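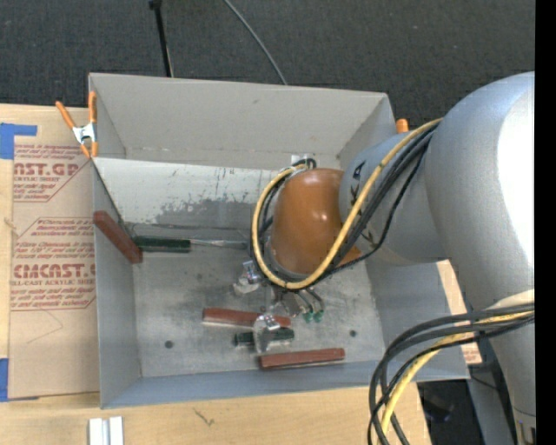
Photo: Magdalini Tsolakis

Posted in: Shop Talk, Money Stuff
Tuesday, May 10, 2022 by Magdalini

So I finally sat down with the spreadsheet. I've been putting it off since March, and when I opened it again there was a tab called "misc arm things" with no totals in it whatsoever, which tells you how the spring has gone.

A few of you asked what a small shop should set aside for a robot arm, and I keep giving the same unhelpful answer, which is "more than the arm." Let me try to do better.

The arm is the line everybody argues over, and for us it was the easy part. We had three quotes, we threw one out because of the delivery date, and we picked between the other two over a long lunch. Fine. Done. Then came everything that hangs off the arm, sits under the arm or has to be in front of the arm before it can do a thing, and that's the part of the budget I got wrong.

Cables, for a start. I had one line for cables. One! Look at how much yellow and black is wrapped around that wrist and tell me one line was enough. My first estimate covered the lengths from a straight-line drawing, and of course nothing runs straight once a wrist has to turn. You need slack for every pose, and you need spares, and you need something decent to tie it all down with. I'd now put in double whatever you think, plus a bag of ties and clips that you will swear you don't need.

Fingers were the next surprise. We're using clear ones on metal brackets and I like them a lot, but I had budgeted for a gripper as if the fingers were part of it forever. Treat them like drill bits. They're a thing you buy again. Lâm Võ talked me into a separate line for fingertips and I've stopped complaining about it.

Then there's the bin. I spent 30 minutes on the phone with Deligiannis about a bin. The job is picking hand tools out of a pile, so we wanted metal sides and room for screwdrivers and those long reddish-brown handles to lie any which way. Plastic totes would have been cheaper, but I didn't want something that flexes and creeps across the table. The gray one gets scuffed and I don't care. The clamps on it came out of our own drawer – the orange-tipped spring kind that every shop has too many of, or thinks it does until a project eats them. Budget for clamps. I mean it.

Same goes for acrylic sheet. I buy it in a full sheet and leave the brown paper on until the minute it gets cut, and it has a way of living on whatever table I need. I had it filed under "supplies" with the paper towels. It has its own line now.

Okay, numbers, or the ones I'm comfortable sharing. I'm holding back $700 purely for wear and breakage through the end of the year, so fingers, cables and the odd fitting. On top of that goes a 10 percent cushion on the whole project, which Jerex (our integrator) thought was stingy and my business partner thought was crazy, so it's probably in the right neighborhood. Shipping is a separate line too. I will never again let shipping hide inside the price of something.

What I'm still stuck on is the stand. Prestness makes one that's heavier than what we have, and Tamine has a cheaper one with leveling feet I don't love. Our wooden table is solid enough for now, and I'd like to get through the summer before I spend on furniture. Maybe that's a mistake. If you've bought either one, please tell me before I talk myself into the pretty one.

Next on the list is a service plan, and I haven't even read the whole quote yet. It's long. I printed it and it's under my coffee.

2 Comments

benchdog_ray
We went with the Tamine stand last year. The feet are as bad as you think, we replaced them the first month. With the new feet it's been good. Add that to your spreadsheet I guess!

Lâm Võ
Glad to see fingertips got their own line. You still owe the spreadsheet a line for labels and tape.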